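Skalemau Textile Conservation Workshop
Notebook, dye bench
Entry of 26 October 2022

Subject: light-fastness of the madder and weld samples prepared in June

The second reading of the June samples has been completed. The purpose of the trial remains as set down at the start: to establish whether wool dyed to the Keane recipe may be used for the infill patches on the Skivero hangings, or whether a synthetic match must be bought in.

The samples have hung on the north window rail since June, each with its lower half covered by card. The rail meter gave a total of 1,463 hours of daylight at the time of reading. Cards were removed, the two halves compared against the grey scale under the bench lamp, and the cards replaced. All readings were taken by the same person as in the first round. Colleagues taking over the third reading should note this in the margin if the arrangement changes.

Madder on alum, full strength. Very slight change. The exposed half is a little browner. Acceptable for infill.

Madder on alum, half strength. Noticeable loss. The pink has moved towards buff, and the line left by the card can be read from the doorway. Not acceptable where the patch will sit beside original red.

Weld on alum. Poor, as expected. The yellow has gone pale and rather greenish. The sample with a small addition of copper has held better but was a duller shade from the outset and would not match the border.

Madder over weld. Mixed result. The orange has lost most of its yellow part and now reads as a soft red. This mixture should be withdrawn from the list.

The dye bath temperatures recorded in June have been checked against the bench book. One bath is entered as 41 degrees, where the recipe asks for a slow rise from a higher starting point. It is not clear whether this is a slip of the pen or a true reading. The half-strength madder came from that bath, and its result should be treated with caution until a fresh batch has been dyed.
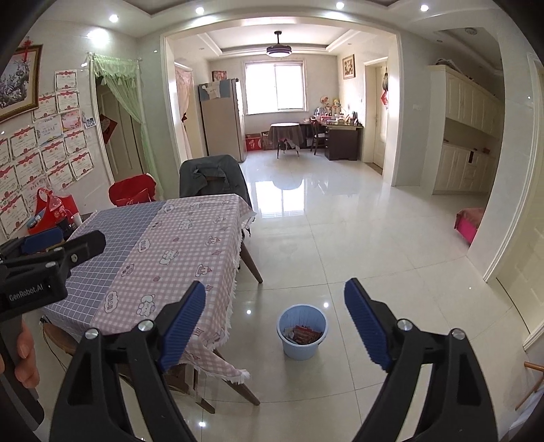 Blue pads on the open jaws, and the lettered unit at left.

Water is the other open question. The June baths were made up with tap water, which is hard in this building and tends to push madder towards the bluer side. The Ustetia workshop uses collected rainwater and reports a warmer red from the same root. A direct comparison is proposed, using 100 grams of scoured wool in each of 2 baths, one with tap water and one with rainwater, all other steps being kept the same. Wool is to be taken from the present hank so that the fleece does not vary. The remaining ground root should be enough. If it is not, the trial is to wait for the next delivery and is not to be made up from the older jar, which has been stored in a damp cupboard.

Washing. A short length of each sample was washed in the usual neutral soap and laid on white cotton. Full-strength madder left a faint mark at the first wash and none at the second. The others left no mark. The rinse for any wool intended for the hangings will therefore be extended by one change of water.

Labels. Several of the paper tags on the rail have faded and can no longer be read with ease. They have been rewritten in pencil on linen tape and sewn to the upper edge of each sample. Ink is not to be used on the rail in future.

To be done before the next reading:
Dye the replacement half-strength madder, with the temperature entered at each stage.
Start the water comparison.
Ask the Skivero house for the window plan, so that the light level on the hangings may be set beside our own.
Order more weld only if the copper sample is approved for the lining, which will not be seen.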